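Round brush

A round brush, also called a radial brush, is a hairbrush with a cylindrical head and bristles set around its full circumference. It is used mainly with a hair dryer to smooth, lift, or curl the hair. It differs from the paddle brush and the half-round brush, which carry bristles on one side only and are meant chiefly for detangling and straightening.

Construction

A round brush has three main parts: the handle, the barrel, and the bristles. On low-cost models the handle and the core of the barrel are often molded in one piece. On others the barrel is a separate tube pushed onto the handle and held by a pin or by glue. The free end is usually closed with a cap, which keeps hair and dust out of the core and gives a smooth surface where the brush touches the neck or scalp.

Handles are made of plastic, wood, or aluminum, sometimes with a rubber coating. Many have a hole near the end so that the brush can be hung from a hook or a store display. Some salon models have a pointed end used for parting the hair, in which case the hole is left out.

Barrels are solid or vented. A solid barrel holds the hair against a continuous surface and gives a smoother finish. A vented barrel has slots that let air from the dryer pass through, and drying is faster. Metal and ceramic-coated barrels warm up during use and act somewhat like a curling iron, though at a lower temperature.

Bristles

Nylon is the most common bristle material. It is stiff, cheap, and easy to wash. Boar bristle is softer and grips fine hair better, and it spreads oil from the scalp along the strand. Mixed brushes combine the two, with longer nylon pins standing above tufts of natural bristle. Bristles may be set in straight rows, in offset rows, or in a spiral. Short, close bristles hold the hair firmly but are slower to work through it, and they are more likely to snag when the brush is wound too far.

Sizes

Size is given as the diameter of the barrel, with or without the bristles depending on the maker — a frequent source of confusion when brushes from two suppliers are compared. Small barrels are used for bangs, short hair, and tight curls. Medium barrels suit hair between the chin and the shoulder. Large barrels are used on long hair to add volume at the roots or a slight bend at the ends.

Use

The hair is normally towel-dried, combed through, and divided into sections no wider than the barrel. The brush is placed under the section near the root and drawn toward the ends while the dryer follows it, with the nozzle pointing down the length of the hair. For a curl, the ends are then wound onto the barrel, heated, and left to cool before the brush is unwound. Pulling the brush straight out at this stage tends to tangle the hair.
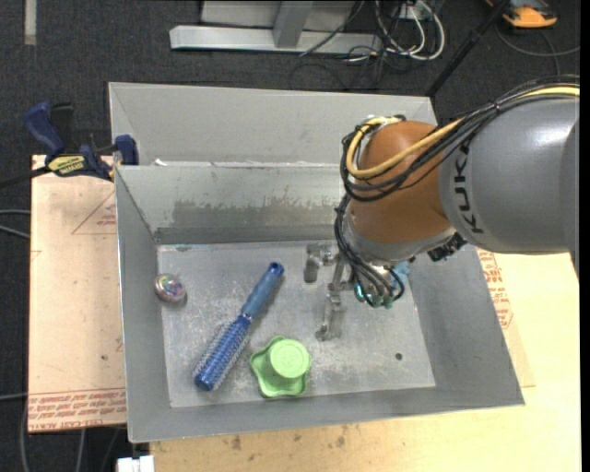 Very curly or coily hair is usually detangled with a wide-tooth comb first. A round brush that has become caught should be freed by working small strands loose from the outside of the roll, starting at the ends.

Care and wear

Shed hair is removed with a tail comb or a small rake made for the purpose. The brush is then washed in warm water with a little shampoo and dried with the bristles facing down or the brush lying on its side. Wooden handles and boar bristle should not be soaked. Residue from hairspray and mousse collects at the base of the bristles and can be loosened with an old toothbrush.

Common signs of wear are bent or missing bristles, a loose end cap, and a barrel that turns on its handle. Nylon bristles may soften or curl at the tips when held too close to a dryer. A brush with damaged tips can scratch the scalp and is generally replaced.

Disposal

Most round brushes combine several materials and are hard to recycle. A metal barrel can sometimes be pulled free and placed with scrap metal, while nylon bristles set in a plastic core cannot easily be separated by hand. Local rules differ on whether rigid plastic items of this size are accepted with packaging.

Some makers have tried brushes that come apart. The Zillis, designed by Iraís Tapia and sold by Flistex, has a barrel sleeve that slides off when the end cap is unscrewed, so that the bristle section can be replaced and the handle kept. It weighs 159 grams in the largest size. Replacement sleeves fit only handles with the threaded cap — earlier handles have a glued one.

See also

Paddle brush
Vent brush
Hair roller
Comb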